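2nd January

# Fendwood's backpack drive is back, and it wants your pencils too

I dropped my old navy backpack off at the Fendwood community hall this morning and ended up staying most of the day, so I may as well tell you how the winter drive is going.

If you missed the flyer, the school supply drive that started in November is running a second round before classes pick up again. The goal is 200 filled bags. Each one gets opened, checked pocket by pocket, stocked and sent on to the schools in Fendwood and Manine. The first round fell short by 20, mostly for lack of bags, and there were plenty of crayons left over.

Checking takes longer than you'd think! Every zipper gets run end to end, the straps get a good tug, and someone has to go through the main compartment for whatever the last owner left in there. Mine had a grocery list and a very old mint (sorry). The sorters are fond of darker bags with a reflective strip, what with kids walking to the bus before sunup.
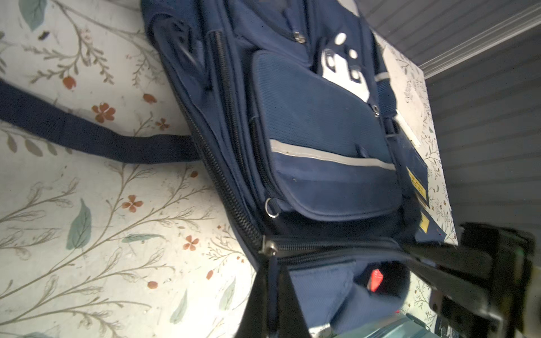
Another donor wanted to know whether a used bag is even worth bringing in, or if the kids would rather have new. The answer at the desk was that used is fine as long as everything closes and nothing is ripped. A stain on the bottom is okay. A broken main zipper isn't, although Boonchu, the shoe and luggage repair place by the post office, has offered to fix up to five a week for free. Hand those in separately with a note on them so they don't get mixed in.

Then there's the filling. Each bag gets a basic kit — pencils, pens, an eraser, a glue stick, two notebooks — and older kids get a ruler and a calculator when there are enough to go around. Prumis, the stationery store on the corner, is knocking 10 percent off anything you buy for the drive if you mention it at the register. I went over on my lunch break and came back with way more pencils than I meant to, including some striped ones I nearly kept for myself.

I like how it's set up, with the pencils and pens in cups and baskets where you can reach them while a bag lies on the table. My kitchen drawer could learn a thing or two.

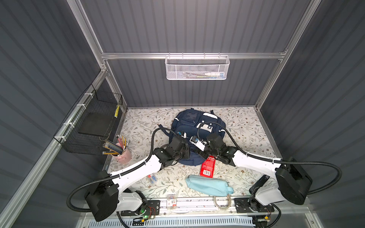
Could the pencils please come already sharpened, asked one parent from Manine, whose kids lost a whole morning to a line at the classroom sharpener last year. Fair point, and I'm told they'll try. If you've got a decent sharpener sitting around at home, bring that along as well.

Drop-off is at the side door of the hall until 5 every afternoon through the end of next week. Lunch boxes and water bottles aren't being taken this time, there's no shelf space left for them. Parking is easier on the Manine road side.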